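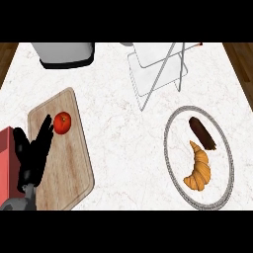 Kitchen sim before I cut any metal -- gripper advice wanted

3 min read

porkum_pete
Tuesday, 7:40 pm
Long post, sorry, I'm too excited to keep it short. I've been building a kitchen arm in the garage since January and I finally have the whole counter running in simulation. Marble top, cutting board, dish rack, a plate with an eclair and a croissant on it, and one tomato that I have come to know very well. The job is simple to say: pick up the tomato, put it on the plate, don't knock anything over.

The real arm is half printed. I don't want to finish the fingers until the sim tells me they're worth finishing, so I've been running batches overnight. Last batch was 963 tries with the same two-finger gripper. It got the tomato onto the plate in 64 percent of them, which made me yell loud enough to wake the dog!

Most of the misses are the same miss. One finger touches first, the tomato rolls along the board, and the other finger closes on nothing. Do I make the fingers wider, add a soft pad, or slow down the approach?

12 likes

kusach
Tuesday, 8:05 pm
Love this. Slow the approach first, it costs you nothing. Have both fingers straddle the tomato before you start going down. If you come in from the side with the fingers already low, you're playing croquet.

What friction value are you using for the tomato? The default in a lot of these scene files is way too slick.

5 likes

Lumarstead_Lab
Tuesday, 8:22 pm
I'm going to disagree with pretty much the whole plan, in a friendly way. Print the fingers tonight and buy a tomato. I spent four months tuning a simulated gripper for eggs, and the first real egg taught me more in ten minutes. Sim contact on round things is a guess. Your 64 percent could be 20 or 90 on the bench and you have no idea which.

9 likes

porkum_pete
Tuesday, 8:31 pm
@kusach friction is whatever came with the scene, so that's my homework. Straddling makes total sense, I've been coming in at an angle to stay clear of the stuff at the back of the counter.

@Lumarstead_Lab fair! But my wrist joint isn't done, so it's sim or sit on my hands. Also the sim doesn't leave tomato on the garage floor.

Loukia Mavromatis
Tuesday, 9:10 pm
I'm with pete on this one. You don't need the sim to give you the right number, you need it to tell you which of two ideas is worse, and it's pretty good at that. Run the same tomato positions with the wide fingers and the narrow ones and compare. Then vary the friction and see if the winner stays the winner. If it flips, go with Lumarstead's way and test for real.

On pads: I glued a strip of silicone baking mat to mine, cut 26 mm wide, and it grabs plums, limes, even a wet spoon. Best cheap upgrade I've made on any arm.

14 likes

thrastardottir_fan
Tuesday, 9:26 pm
Second vote for baking mat. I'm using the Þrastardóttir finger design from the files section and it has a shallow curve on the inside that keeps round stuff centered. Prints in one piece. Rough it up with sandpaper before you glue or the mat peels off in a day.

Lumarstead_Lab
Tuesday, 9:41 pm
OK, comparing two designs in sim, I can live with that. Still say buy the tomato. And limit your closing force in code before the first real grab, not after. Ask me about the eggs.

porkum_pete
Tuesday, 11:58 pm
Update because I couldn't go to bed. Changed only the approach, straight down with the fingers open on both sides, no finger changes yet. Short batch of 66 tries and the rolling miss showed up twice. TWICE. Now the most common failure is letting go too early over the plate, so the tomato bounces off the croissant, and I'm weirdly happy to have a brand new problem.

Friction sweep is running now. Curved fingers go on the printer in the morning with some baking mat, and I'll put tomatoes on the shopping list.

kusach
Wednesday, 6:15 am
Twice! Great stuff. For the release, wait until the arm has stopped moving before you open -- even a quarter second helps. Post the sweep when it's done, I want to see where it falls apart.

4 likes

9 comments · 3 shares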